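Troston Trailhead saddle, 14 months on

Reviewed 20 May 2026

Price paid: 400, reduced from something sillier
Weight: 260 grams
Colour: black, or black

I should say first that no bicycle saddle ought to cost this much. It is a thing you sit on. I have owned sofas that cost less, and they came with somewhere to put the remote. But my old Zatov had worn through at the nose, my backside had opinions, and the shop in Ledton had a Trailhead on the wall with a sale ticket on it, so here we are.

The Trailhead is Troston's long-distance model. The top is leather, the rails are steel, and underneath there is a tension bolt that you are told to leave alone for the first month. I left it alone for a week. Then I gave it half a turn, regretted it, and gave it half a turn back. The spanner in the box is made of something close to cheese and rounded itself off on the second go, so use your own.

Fitting

Easy enough if your seatpost takes ordinary rails. The clamp area is shorter than on the Zatov, so if you like your saddle shoved right back you may run out of rail before you run out of leg. I ended up 14 millimetres further forward than I wanted and had to buy a layback post. Add that to the bill. I have tried not to.

Breaking in

Troston says the leather will "come to know you". It took its time. For most of February I rode what felt like a well-finished roof tile, and stood up on the pedals whenever there was no one about to see. There is a tin of dressing included, which smells of church, and you rub it in on both sides and wait overnight. After the third coat there were two faint dents in the right places, and I was more pleased about them than I have been about some promotions.

On the road, and off it

Once it gave in, it was very good. On tarmac I stop noticing it after the first few miles, and that is all I have ever asked of a saddle. On farm tracks and byways it has a bit of spring, enough to take the sting out of things without bouncing you into the hedge.

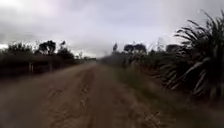

It does creak. Mine started at the rear rivets after a wet weekend and went on creaking through two lots of grease, until I found the noise was coming from the seatpost. I apologised to the saddle. A fortnight later it began creaking on its own account.

Rain is the real nuisance. You get a cover, a sort of shower cap with the logo on it, and it fits beautifully until you go above 30 kilometres an hour downhill. I am on my second. The replacement came from Malhotra, cost next to nothing, and has a drawstring — a piece of technology Troston may yet discover.

Against the Zatov

The Zatov was lighter on the wallet and comfortable from day one, then steadily less so until it fell apart. The Trailhead has gone the other way. If you ride to the station and back, buy the Zatov and spend the rest on lunch.

Comfort: eventually excellent
Tools supplied: cheese
Would I buy it again: yes, in the next sale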